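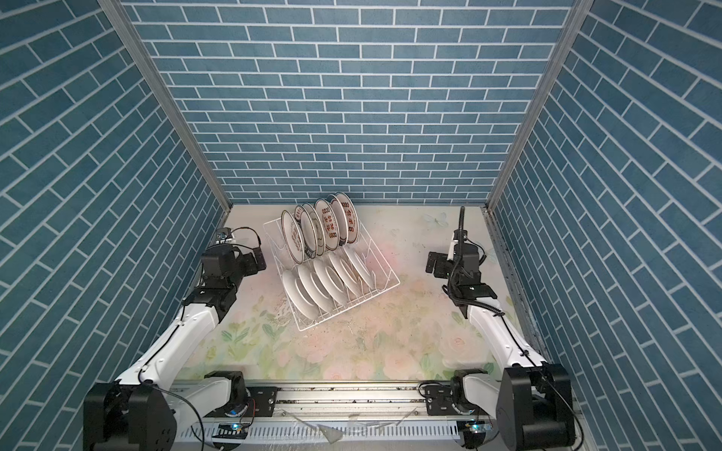
Heltdale Hosiery Swap, notes from the September meeting

Hi all, Leanne here, typing these up from my scribbles, so shout if I've got you wrong.

Present: me (Leanne Hebden), Katalin Pap, Shahnaz Fakir, Spyros Petkov. Mabli Owen sent apologies and a very long email.

Last month's notes: fine, except Spyros wants it known that he said 40 denier and not 14. Fixed!

Mailing list: we're at 2,472 names now, which made me very happy. Katalin thinks plenty of those are old addresses and will send a "still want to hear from us?" message before the next newsletter.

Sock night: booked for Sunday, doors at 5. We've got room for up to 18 tables. Shahnaz has heard back from Zudow, who are bringing their ribbed over-the-knees and the men's footless tights (yay). Fevus haven't replied – I'll try them again.

Sizing chart: this took forever. Mabli's email says we should list hip and height for everything and drop S/M/L completely. Spyros agrees, Katalin doesn't, and I can see both sides. We're leaving the letters on for now and adding the measurements next to them. Shahnaz is measuring the sample pairs, stretched and unstretched.

Reviews: seven pairs still waiting for a write-up. I have the Tak wool blend and I promise I'm wearing them, I just haven't written a word. Katalin took the two fishnets. Spyros will do the compression socks once he's worn them on a long flight.

Anything else: Shahnaz asked if we can take returns on unopened packs. Yes, with the label still on.

Next meeting at Katalin's, same time. Bring your own mug – she's short on them.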